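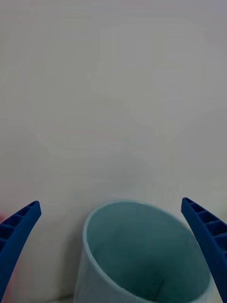 The Long Negative

Wael Ait Brahim works with a 4x5 field camera, one lens and a stock of black-and-white sheet film that he buys in bulk and keeps in a chest freezer. For the past three years he has used it to photograph the pump houses of the Flakirham drainage district, a flat stretch of farmland where the water is lifted from ditch to canal by machinery that in some cases predates the roads leading to it.

The series, called "Lift," runs to 98 plates. Each building is photographed from the same height, on an overcast day, with the camera leveled and the front standard raised to keep the walls parallel. Exposures are long, usually between one and four seconds at f/32. Ait Brahim does not wait for people to leave. If an operator is working at the door, he stays in the picture as whatever the shutter speed makes of him, often a gray smear beside a sharp hinge.

The method has clear precedents in German and American survey photography, and Ait Brahim makes no attempt to hide them. Where he departs from them is in the printing. The negatives are developed in a dilute two-bath formula that holds back the highlights, then contact printed on a warm-tone paper made by Keltik. The prints are therefore exactly the size of the film. A viewer has to stand within arm's length to read the lettering on a valve plate, and at that distance only one person can look at a time.

Rupert Prantl, who edited the book that accompanies the series, argued for enlargements. "At 20 by 24 the brickwork is extraordinary," he said. "You can follow a repair across the whole facade. Wael looked at the tests for a week and sent them back." The book reproduces the plates at original size, one to a spread, with the left page blank. Captions are gathered at the end and give the name of the station, the year the pump was installed and the rated flow. No operators are named.

The flow figures came from Todor Kelmendi, a retired maintenance engineer who kept his own record of the stations through two reorganizations of the district. His notebooks list bearing changes, flood levels and the dates on which diesel units were replaced by electric ones. Ait Brahim scanned them early in the project and used them to plan his route. He began with the stations scheduled for conversion, several of which have since been reduced to a steel cabinet on a concrete pad. The cabinets are in the series too, photographed with the same care and from the same distance.

The interiors are less consistent. There are few of them, and the best is the Yordanov station, where a belt-driven pump stands under a skylight and the floor has worn to a shallow trough along the operator's path. It needed an exposure of 3 minutes. In other rooms the light from a single window was too strong for the film, and the two-bath development has flattened the shadows along with the highlights. Ait Brahim considers these usable. I would have left out at least half of them.

Production was handled by Zesto, a small press that prints in duotone on uncoated stock. The choice costs some depth in the blacks, most visibly in the winter plates, where the canal and the far bank merge. In return the skies have a fine, even tone that coated paper tends to turn chalky. The print run is 3,000, large for a first book of this kind, and part of it is reserved for schools in the district.

Ognjen Vasić hung the exhibition in a single line at a height of 58 inches, in the order the water travels, starting at the lowest ditch and ending at the sea gate. The order is not marked on the wall. It can be worked out from the canal level, which climbs slightly against the foundations from one print to the next.

Ait Brahim has already started on the sluices. They are harder to reach, and he has bought a lighter tripod.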